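Self-Watering Bottle Planters: My Spring Project Report

Submitted 9 Apr 2020
Course: Everyday Materials, with Ms. Harries

Why I picked this

I drink a lot of bottled water. I'm not proud of it, but our tap water in Ultthorpe tastes like a swimming pool and my whole family gave up on it years ago. So there is always a bag of empties by the back door, and when Ms. Harries told us to choose one ordinary object and find out something useful about it, I was literally looking at that bag. My first idea was a bird feeder (everybody does a bird feeder). My second idea was to turn a full bottle upside down, stick the neck in a pot of soil, and see how long it could keep a plant watered while I forgot all about it. I am very good at forgetting about plants, so this one had real personal value!

The question I wrote on my proposal was: how do you hang or tilt a plastic water bottle so that it waters a pot slowly and doesn't dump everything on the first night? It sounded easy when I wrote it. It was a lot harder than it sounded, and I changed my mind about almost everything between the proposal and now.

What I started with

I used clear half-liter bottles, because I wanted to see the water level without touching anything. If you bump the bottle to check on it, you get a big glug and your whole measurement is ruined. I learned that on the first day. I also decided to leave the labels on. Peeling them leaves a gummy stripe, and the gummy stripe collects potting soil, and then you can't see the water anyway.

The plants were basil and mint from the Ferraro garden store on the corner. Mint was a good choice because it complains quickly. Basil was a bad choice because it complains about everything, and half the time I couldn't tell if it was thirsty or too wet or just offended by my windowsill.

For soil I used a plain all-purpose potting mix for the first round. Later I mixed in some sand, and I'll get to that.

The first round, which was a mess

My plan was to punch one hole in each cap with a hot nail (my dad did the hot part), fill the bottle, screw on the cap, flip it over and push it into the soil. Done. I went to bed feeling very clever. In the morning one bottle had emptied itself completely and the mint was sitting in a swamp. The one next to it hadn't dropped at all. Same nail, same cap, same soil out of the same bag.

I asked Eluned Probert, who sits behind me and did the candle project, and she said to check whether air was getting in. I hadn't thought about air even once. For water to leave the bottle, something has to take its place, and with a tiny hole pressed tight against wet soil the air has a hard time getting up there. So the bottle that wouldn't drip was plugged, and the one that dumped everything had a gap down the side of the neck where the soil hadn't closed up. I pulled that one out and you could see the little tunnel.

So that was lesson one. The hole in the cap matters less than how the soil sits around the neck. If I did this report over I would have started there and saved myself most of March.

Hanging the bottles

After the swamp I decided to get the bottles out of the soil completely and hang them above the pots, so that they would drip down. This took up more of my time than any other part, and it's also the part I enjoyed most. A full bottle is heavier than you expect once it's dangling off something. It also doesn't want to be upside down. The bottom is round and the shoulders are slippery, and whatever you tie around it slides toward the cap the second you let go.

I tried string first. String was terrible. I tried a rubber band with string looped through it, and that held right up until the bottle got a little emptier and softer, and then the sides squished in and the whole thing slid out and hit the basil. (The basil lived. It looked terrible, but it always looked terrible.) Then I tried garden wire twisted around the neck and up both sides like a basket, and that was much better, although twisting wire while you hold a slippery bottle upside down is really a job for three hands. 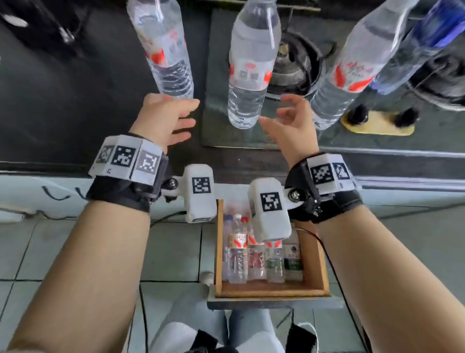 The trick I ended up with is to get everything ready before you lift the bottle at all. Make the wire loop first, on a bottle that's standing up the normal way, and snug it under the ridge where the cap screws on. Then run two more wires up to the hanging point, and only then turn it over. If you grab the bottle around the middle and squeeze, water squirts out of the hole in the cap, so I got into the habit of cupping it from below with one hand and steadying it with my fingertips on the other side. It sounds fussy. It's how I stopped soaking my socks.

Tilt turned out to matter too. Straight up and down, the bottle drips fast at first and then sulks. Tilted, it's slower and a lot steadier, I think because the air bubble has somewhere to go and creeps along the high side. I say "I think" because I couldn't find a good way to prove it. I drew pictures of it in my notebook from memory and every picture looked different, so please take that explanation as my best guess.

What I measured

Ms. Harries wanted at least one real number in here, and I have a few. I measured how long it took one bottle to empty into a measuring cup with no soil or plant involved, just dripping. Hanging straight with the nail hole, it took 33 minutes. With the same cap and the same bottle on a tilt, it took 126 minutes. That's a giant difference for something I did by leaning it over!

Then I tried a smaller hole, made with a sewing pin. It let out one drop and quit. I loosened the cap by a quarter turn and it started again, which told me the air was the problem one more time. After that I made a second pinhole up near the bottom of the bottle (so near the top when it's hanging) and it ran beautifully. You can put a bit of tape over that upper hole and peel it back to make the drip faster or slower. It works like a little faucet, and I was so happy about it that I called my grandmother.

With a pinhole in the cap and the tape mostly closed, one bottle kept a mint pot damp for 2 days. I checked by sticking my finger in the soil up to the first knuckle every morning before breakfast. That isn't very scientific, but it's how my grandmother does it and her plants are enormous.

The sand part

Iolo Gittins told me that sandy soil drains better, so I mixed some in for the last round. He was right that it drains better. It drained so well that the water went straight through the pot, into the saucer, over the edge of the saucer and onto a library book. I paid for the book. If your bottle is dripping slowly you really don't need the sand, and I wouldn't bother with it again. What did help was a handful of dead leaves on top of the soil right where the drops land, so that they didn't dig a crater.

Things that went wrong that I haven't mentioned yet

The sun. I put one bottle in the south window and it dripped much faster in the afternoon than it did in the morning. The air inside warms up and pushes on the water. That one makes sense to me now, but I spent a whole evening thinking I had written my numbers down wrong.

Algae. The bottle in the sunny window went a bit green on the inside near the end. I rinsed it out and moved it to the shade. Next time I'd wrap it in something, even though then you lose the view of the water level.

My brother. He drank one. It was labeled "DO NOT DRINK, PROJECT" on a piece of masking tape and he says he thought that was a joke.

What it cost

Almost nothing, and that was sort of the point. The bottles we already had. The wire came off a roll in the garage. The plants and the potting mix came out of my allowance, and then there's the library book, which I'm not counting.

What I'd do with more time

I'd like to try bigger bottles, the kind that Vullero sports drinks come in, because the plastic is thicker and I bet they wouldn't squish as they empty. I'd also like to line up a whole row of them along a rail, each one at a different tilt, and leave them all running at once. I did mine one at a time, so the room was warmer for some tests than for others, and that bugs me. Mr. Marty from the shop class said he'd help me drill a proper rail with evenly spaced hooks if I bring the wood.

I would also skip the basil.

Thank you

To Ms. Harries for letting me change my question halfway through. To Eluned for the air thing, which saved the whole project. To Iolo for the sand, I guess. To my dad for the hot nail, and to my mom for not saying anything about the windowsill, which will need to be repainted.

Nidia Muñoz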